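Faire arranger des fleurs par un robot : mode d'emploi pour gens patients

Mis à jour le 11/07/2024

Vous avez deux bras robotisés, des roses artificielles et une confiance raisonnable dans l'avenir. Gardez surtout les roses. La question revient chaque mois dans ma boîte : les machines peuvent-elles enfin s'occuper des petites corvées de la maison ? Réponse courte : certaines, par moments, si on leur a bien préparé le terrain. Réponse longue ci-dessous.

Le bouquet est un bon exercice. Plier une serviette pardonne beaucoup, une tige dans un vase étroit ne pardonne presque rien. Il faut la saisir assez fort pour qu'elle ne pivote pas, assez doucement pour ne pas la tordre, puis viser un goulot que les feuilles du voisin cachent déjà.

1. Choisir les fleurs

Prenez de l'artificiel. Une vraie rose supporte deux essais, une fausse en supporte 200, et vous en aurez besoin. Évitez les tiges trop souples : elles se balancent encore quand le bras s'est arrêté, et le programme croit avoir fini.

2. Choisir les vases

Un bord large et évasé aide beaucoup. Lestez le fond avec du sable. Le verre transparent est joli mais il embrouille les caméras de profondeur, qui voient volontiers à travers et en tirent des conclusions personnelles. Mettez-en un quand même, pour l'humilité.

3. Laisser un peu de désordre

Tout le monde a vu des démonstrations sur table nue. Chez moi, les fleurs voisinent avec les papiers, et un robot qui exige qu'on range avant son passage me rappelle certains invités. Gardez donc vos classeurs et vos magazines à leur place.
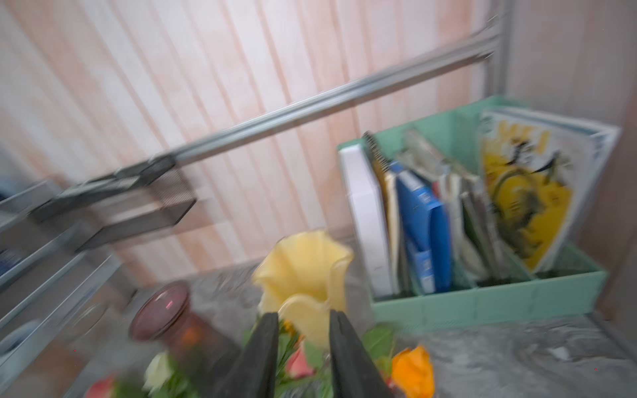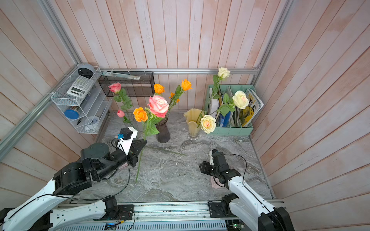 Florêncio Figueiredo m'a écrit après la première version de cette page que j'étais trop indulgent : selon lui, une corvée n'est faite que si on peut quitter la pièce, et il n'a encore jamais quitté la pièce. Il ajoute que chez Morin, où il a essayé l'exercice, on a enregistré 1483 tentatives avant d'oser montrer la chose à un client. Je lui donne raison sur la pièce. Sur l'indulgence, on verra.

4. Répartir le travail

Un bras présente la tige, l'autre écarte ou maintient. Commencez avec un seul bras actif et l'autre au repos, bien à l'écart. Deux bras débutants en même temps, c'est deux personnes polies devant une porte -- en plus cher.

5. Montrer, puis laisser faire

Guidez les gestes à la main, lentement, en variant la position des vases à chaque série. Si vous ne déplacez rien, le robot apprendra par cœur un endroit de la table et y plantera des roses jusqu'à la retraite. Gardez aussi les essais où vous rattrapez une tige mal prise, ils servent plus que les beaux.

6. Vérifier

Secouez légèrement la table. Ce qui tombe n'était pas posé. Notez-le et reprenez à l'étape 5, avec un café.

Comptez une bonne semaine pour trois vases. À la main, j'en ai pour deux minutes, et je n'ai aucun goût. La prochaine page parlera des torchons.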